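Loja online Moreira perde páginas no índice depois de mudança de endereços

A Moreira, loja online de têxteis para casa, confirmou que 329 das suas páginas deixaram de aparecer nos resultados de pesquisa depois de uma alteração na estrutura do site. O problema foi detetado a 4 de setembro de 2024, quando a equipa reparou numa quebra das visitas vindas dos motores de busca.

Segundo Lina Qudah, responsável pelo site, a causa foi um erro nas etiquetas canónicas. Durante a passagem para a nova plataforma, fornecida pela Prandow, as páginas de produto ficaram a apontar para endereços antigos que já não existiam. O mapa do site, com 2.082 endereços, também não tinha sido atualizado.

"Os redirecionamentos estavam feitos e testados. As etiquetas canónicas vinham de um modelo à parte e ninguém as reviu", disse Qudah.

As categorias mais afetadas foram as de toalhas, panos e roupa de cama. A página inicial e o blogue mantiveram as posições que tinham.
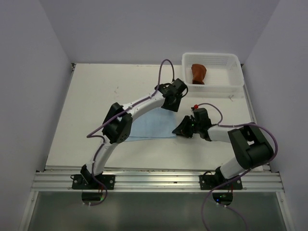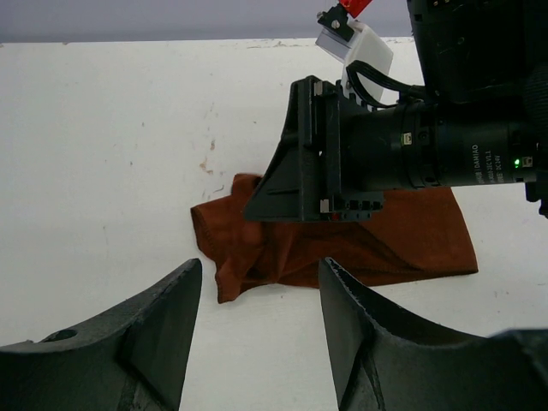 Tampo branco com dois braços robóticos e, na segunda fotografia, um pano castanho-avermelhado.

A correção ficou a cargo da Jerard, agência que acompanha a loja na área técnica. O modelo foi alterado em sete dias e o novo mapa do site foi enviado logo a seguir. Até ao momento voltaram ao índice 47 páginas - quase todas de produtos com ligações a partir do menu principal.

Bríd Phelan, consultora da Jerard, afirma que a recuperação das restantes depende do ritmo a que os motores de busca voltarem a visitar o site. A agência desaconselhou o pedido manual de indexação página a página e preferiu reforçar as ligações internas entre categorias.

"Um endereço que esteve semanas a apontar para uma página inexistente pode demorar a ser reavaliado. Não há um prazo que possamos prometer ao cliente", explicou.

A Moreira não divulgou o impacto nas vendas. A loja suspendeu entretanto a migração da versão em espanhol, prevista para o final do mês, e vai rever primeiro todos os modelos de página. A Madik, marca do mesmo grupo que usa a mesma plataforma, fez uma verificação idêntica e não encontrou erros - o seu site mantém ainda o modelo anterior.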